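Widberg Opens Up Its Grasp Planning Toolkit for Two-Arm Robots

New release brings perception, planning and replay into one workspace, and makes mixed, crinkly, awkward objects a lot less painful to work with 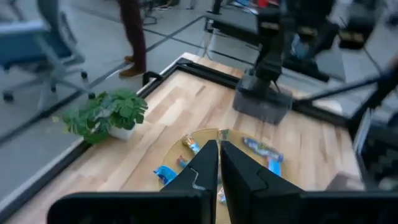

Wrist camera view of a tabletop sorting setup, with wrapped snacks in and around a woven tray and a second arm over the table.

26 April 2018 – Widberg today released Kandura 2, the second major version of its software toolkit for planning and running pick-and-place tasks on robot arms. The full source code, the documentation and a set of sample tasks can be downloaded starting today, and the license allows both research and commercial use.

Kandura takes in camera images, proposes places to grip, checks whether the arm can get there without hitting anything, and then sends the motion to the controller. Version 1 did all of this for a single arm working alone. Version 2 plans for two arms that share a table, which was by far the most common request from the labs and small integrators who have been using the toolkit since its first release.

"We had people running two copies of Kandura side by side and passing messages between them with scripts they wrote on a Friday afternoon," said Ayanda Botha, who leads planning development at Widberg. "It was wonderful to see how far they got that way, and also a little scary! Now there is one planner that knows where both arms are and where both of them want to go. You describe the task once and it works out who reaches first."

The shared planner keeps a single model of the workspace, including the table edge, fixtures and anything else the user has marked as off limits. When the two arms want the same patch of space, it can delay one of them, send it by another path, or hand the pick to the other arm. Users can set a preferred arm for each object type, or leave the choice to the planner.

Snack wrappers as a test bench

Much of the work on the perception side was done with packaged snacks. Wrappers are shiny and printed in busy colors, and their outlines change every time they are handled. One packet lies flat, the next leans on the rim of a tray, and a third is half hidden under its neighbor. Segmentation models trained on neat boxes and cans tend to split one wrapper into several pieces, or join two wrappers into one.

The new segmentation module, named Takagi inside the project, was trained with this kind of clutter in mind. It works from the wrist camera as well as from a fixed overhead view, and it can combine the two. Because the fingers of the gripper always take up part of the wrist image, Takagi includes a masking step that learns the outline of the gripper during setup and leaves those pixels out of the result. The sample set that ships with the release holds 445 labeled wrist camera images, and users can add their own with the built-in labeling tool.

"I love the wrist view, but it is a strange way to look at a table," said Hajnalka Simon, perception engineer. "The closer you get to the thing you want, the less of it you see. The module now carries its estimate forward from earlier images during the approach, so when a finger covers half of a packet the planner still has a good idea of where the rest of it is. That took us most of the winter and I'm really happy with it."

Replay for every run

Kandura 2 also comes with Werko, a replay and debugging tool that began as an internal script. Werko records camera images, grasp candidates, planned paths and controller feedback on one timeline. A user can stop at any point, look at the grasps the planner turned down, and read the reason it gave for each. Settings can be changed and the same moment planned again on the recorded data, with no need to power up the arms.

Early builds went out in February to 34 test sites, among them university groups, a packaging equipment maker and several two-person startups. Their feedback led to some 200 fixes and changes, many of them in Werko. The timeline search, which jumps straight to failed plans, came out of a patch sent in by one of the student teams.

Other changes in this release:

Task files are now plain text and can be compared in any version control system.
The hand-eye calibration routine has been rewritten and can be paused and picked up again.
Gripper models can be imported from common mesh formats, including angled and uneven fingers.
A speed limit can be set per zone, for example near a table edge where people stand.
Error messages name the joint, the obstacle and the step in the task.

Task files from version 1 can be converted with a command-line tool included in the download. Custom grasp scoring plug-ins will need small edits, and the migration guide walks through them with before-and-after code. Version 1 will continue to get bug fixes for a year.

What comes next

The planning team is now working on handovers, where one arm passes an object to the other in midair. An experimental branch is open to anyone who would like to try it, with the warning that it is slow and that the interface will change. Botha and Simon will both be answering questions on the project mailing list during release week, and bug reports with a Werko recording attached are especially welcome.

About Widberg

Widberg develops open software for robot perception and motion planning. The company works with research labs, integrators and equipment makers, and maintains the Kandura toolkit together with its community of contributors.

Press contact: Widberg Communications. Interviews and demonstrations of Kandura 2 are available on request.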